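Subject: Re: [vornley-gardens] Seed swap labels and the sorting question
From: Blair Lindsay

On the evening before the swap, Baxter wrote:
> We ended up last October with a pile of envelopes that had no year
> on them. Can we agree on a system before people start packing?
> Also, how many envelopes do we have left, and does anyone object
> to splitting the beans by type again?

We have 237 of the small coin envelopes left from last year and one unopened box of 500. That should cover us. Last year we went through about 600, and a good part of those were tomatoes that went home with the people who brought them.

On labels, I'd ask for the plant, the variety if you know it, and the year the seed was saved. Pencil holds up better than the gel pens we put out last time. If you don't know the year, write "year unknown" and put the envelope on the end table. Old onion and parsnip seed is hardly worth packing. Tomatoes and beans will usually keep several years if they stayed dry.

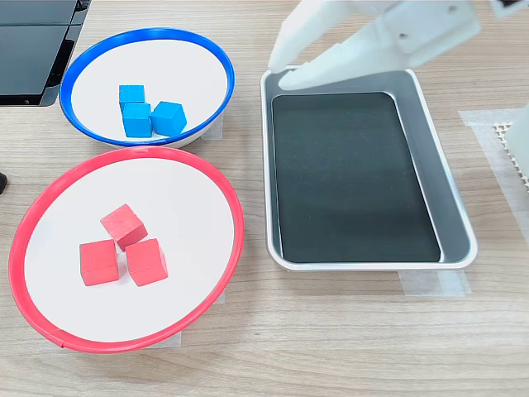
Beans should be split into pole and bush, as before. Mixed envelopes were the main complaint I heard, mostly from people with balcony pots who got a six-foot vine. A color for each type would save a lot of reading at the table. With the blue cubes in the blue-rimmed bowl and the red ones in the red-rimmed bowl, you can tell what goes where without a label, and I'd like the bean trays to work the same way: blue tape for pole, red for bush. Squash can stay in one tray, but please say whether it was hand pollinated. Two gardens on the Destico side grow zucchini next to pumpkins and the crosses are not good eating.

Anything that turns up in the wrong tray goes back to the check-in table so the label can be compared with the list. Please don't just move it over.
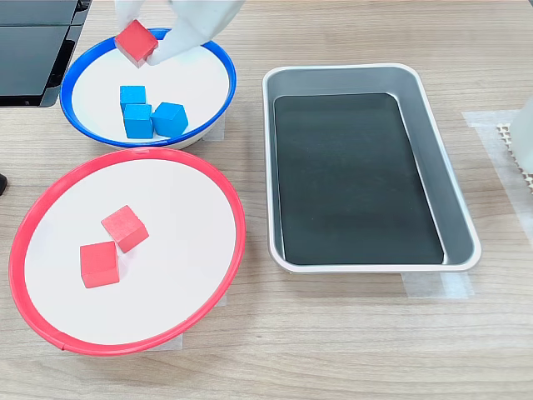

Red cube over the blue-rimmed bowl, blue cubes inside.

Doors open at 9:30 for anyone bringing seed and at 10:00 for everyone else. I can bring two rolls of tape and the card file. We still need a scoop for the bulk peas and a second folding table.

Blair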